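Gripper Trials at Warkthorpe: Your Questions, Answered
6 min read

Why are you comparing grippers at all?

We get asked this more than anything else, usually by people who have watched one of our arms drop something small and then drop it again. When we first set up the two-arm bench at Warkthorpe, we used whatever fingers the arms came with and figured the software would make up the difference. It didn't, not on small parts, so since March we've been putting different fingers through the same few jobs and writing down what happens.

Which grippers are in the trial?

Two main ones for now. The Allus has long tapering fingers, one of them coming down to a thin point, and it's very good at reaching into tight places. The Giáp is the padded one, with narrow fingertips in the middle that close into a little peak. We're fond of both, and we argue about them over lunch more than is probably healthy!

Why split rings?

Because they're cheap, they're slippery, and they are a real nuisance to hold (anyone who has ever broken a fingernail on a key ring will understand). The job has one gripper pinch a ring while the other brings its tip in to meet it, right beside a numbered plate with more rings threaded along the rim. Pinch a hair too low and the second arm has nothing to work with.

How many tries have you logged?

So far it's 3079 with the padded fingertips and 3228 with the tapered ones. A try is stopped after 90 seconds, whatever state it's in, and we do count the stopped ones as misses.

Do you use the same controller for everything?

We do, and it's called Flillinwood. We run both arms from it at the same speed settings, so that when a result changes we have a decent chance of knowing it was the fingers. We did try a second controller for one long Saturday and decided to save that comparison for later.

Does the wrist camera make a difference?

More than we expected, yes. Mounted down low it gets a fine close view of the tips, but a wide gripper takes up a lot of that view, so please think about your camera and your fingers together before you order either one.
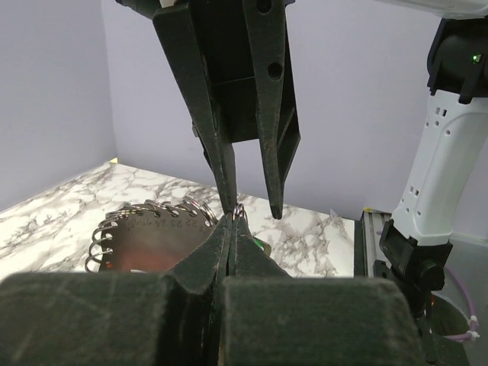
Cúc Kiều wrote in to ask whether we had tried padding on just one of the pointed fingers, which in her shop cut down on slipping but made thin parts harder to let go of.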